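Save
Share
Print

Old office computers help teach robot arm to fit memory sticks

Murkby workshop now after more helpers, no experience needed

By Jolene Waaka

A workshop in Murkby is spending the autumn collecting examples of one small job, done over and over: reaching into an open desktop computer and getting to grips with the memory.

The project is called Skutport. It started at Lamthorpe College and moved to a unit on the Whitelaw estate in October, when it ran out of room. A person steers a robot arm by hand from a nearby desk, the movements are saved along with the camera views, and the lot goes into a learning system which is meant to pick up the job from them.

Each go is known as an episode. Target is 80 good ones per helper, then a break and a change of task.

"People expect us to be writing code all day," said Trudy Ashby, who runs the sessions. "Mostly it's someone with a cup of tea trying to line up over a slot. Then they do it again. You get a bit of a feel for it after the first hour, and before that it's murder on the shoulders."

Work is done on cases laid on their side with the cover off, so the arm can come straight down onto the board. Wires left in, drive left in. Ashby says a cleared-out case would be easier but the system would learn nothing much of use for a real repair bench.
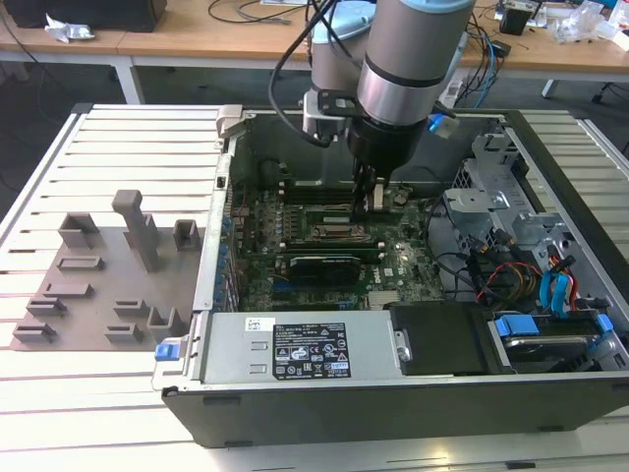

Why use people to steer the arm when it could be programmed step by step?

Because a fixed program only copes when every part is where it was last time. Steered examples carry all the small corrections a person makes, and the learning system needs to see plenty of those before it can deal with a board that has shifted a bit or a cable that has flopped over.

Bad goes are kept as well, up to a point. If the helper misses the slot and recovers, it stays in and gets a note. If the board gets a knock or the arm has to be stopped, it's binned. Last month 18 episodes were thrown out in one afternoon after a camera setting was changed by mistake and not put back til teatime.

"That was me," said Ashby. "I'd rather not dwell on it."

Labelling is the slow bit. Every episode is watched back by a second person who marks where the reach starts, where it ends and whether the grip was any good. Three people share that work at present and there is a backlog. Ashby reckons labelling takes longer than the steering does, and it is the part she most wants help with.

The team uses more than one view for this. The fixed camera gives the whole job, the one on the wrist goes in close over the board, where the gap between the fingers and the slots is hard to judge from anywhere else. Labellers flick between the two. Where they disagree the wrist view usually wins, though glare off the metal parts can wash bits of it out.
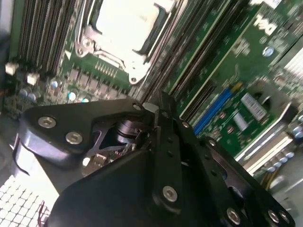

Which is why the blinds stay down in the mornings, and why anyone turning up for an early session is asked not to touch the lamps.

Different boards are swapped in when the helpers get too used to one. Ashby wants 50 in the store before the end of the project, of any make, working or not. Laptops are no good for this. Nor are the very small desktops, the arm can't get in.

Donated drives are wiped before anything else is done with the machine, she said, and owners can ask for them back insted.

What comes after memory has not been settled. Screws have been talked about. So have fan plugs, which Ashby is less keen on, having tried steering one herself. A first test of the learning system working without a person at the controls is planned, no date given yet.

Helpers are paid by the session and get an hour's practice first. Sessions run from 9.30am, with a later one at 2pm. Under-18s can come along to watch with an adult but can't steer. Parking at the Whitelaw end is tight, use the row behind the tyre place.

Old desktops can be dropped off at the side door during session times. Please take the power lead home with you, they have plenty.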